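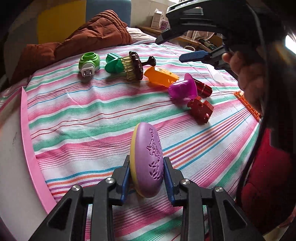
Zwischenbericht zum Vorhaben »Wohnen auf Zeit in Zirnport«
Berichtszeitraum: Mai bis November
Vorgelegt bei der Skolent-Stiftung, Förderbereich Soziale Infrastruktur
Projektleitung: Jana Böttcher
Fachliche Begleitung: Italo Greco, Planungsbüro Caputo

1. Gegenstand der Förderung
Der Träger Pilside e. V. richtet im ehemaligen Verwaltungsgebäude am Zirnporter Güterbahnhof möblierte Unterkünfte für Familien ein, deren Wohnung wegen Brand-, Wasser- oder Bauschäden vorübergehend nicht nutzbar ist. Der Bewilligungsbescheid sieht 23 Wohneinheiten sowie eine Beratungsstelle im Erdgeschoss vor. Die Aufenthaltsdauer ist auf acht Monate begrenzt.

2. Stand der baulichen Maßnahmen
Die Nutzungsänderung wurde im Juni genehmigt. Die Arbeiten an Heizung und Steigleitungen im ersten und zweiten Obergeschoss sind abgeschlossen und abgenommen. Im dritten Obergeschoss verzögert sich der Innenausbau, nachdem bei der Öffnung der Decken eine nicht dokumentierte Schüttung vorgefunden wurde, deren Entsorgung gesondert auszuschreiben war. Der Zuschlag ist inzwischen erteilt. Das Büro Caputo rechnet mit einer Fertigstellung im ersten Quartal des kommenden Jahres. Der zweite Rettungsweg ist hiervon nicht betroffen.

3. Ausstattung und Belegung
Die Einheiten im ersten Obergeschoss sind seit September bezogen. Bettwäsche, Geschirr und Grundausstattung werden gestellt, persönliche Gegenstände bringen die Familien selbst mit. Die Nachfrage nach Einheiten mit mehr als zwei Schlafplätzen liegt deutlich über der ursprünglichen Annahme. Der Träger beabsichtigt daher, im dritten Obergeschoss zwei kleinere Einheiten zusammenzulegen, und wird hierzu einen gesonderten Änderungsantrag stellen.

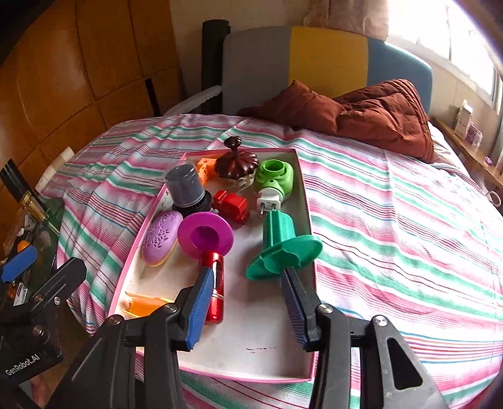
Bett mit gestreiftem Laken, darauf ein flaches Tablett mit kleinen Haushaltsgegenständen und Spielzeug.

4. Beratungsstelle
Die Beratungsstelle hat ihren Betrieb im August aufgenommen. Schwerpunkte sind der Schriftverkehr mit Versicherern, Fragen der Mietminderung und die Ummeldung schulpflichtiger Kinder. Ein Merkblatt zum Verhalten nach Wasserschäden wurde in einer Auflage von 600 Exemplaren gedruckt und ist nahezu vergriffen. Die offene Sprechstunde wurde auf Wunsch berufstätiger Ratsuchender bis 19 Uhr verlängert.

5. Mittelverwendung
Der Mittelabruf entspricht bis auf eine Position dem Finanzierungsplan. Für die Entsorgung der Deckenschüttung sind Mehrkosten in Höhe von 3.000 Euro entstanden, die aus dem Ansatz für Außenanlagen gedeckt werden sollen. Um Zustimmung zu dieser Umwidmung wird gebeten. Der zahlenmäßige Nachweis ist als Anlage beigefügt.

6. Weiteres Vorgehen
Bis zum nächsten Bericht sind die Vergabe der Bodenbelagsarbeiten, die Möblierung des zweiten Obergeschosses und der Abschluss der Kooperationsvereinbarung mit der Wohnungsnotfallhilfe vorgesehen. Rückfragen zum baulichen Teil beantwortet Herr Greco, zu allen übrigen Punkten Frau Böttcher.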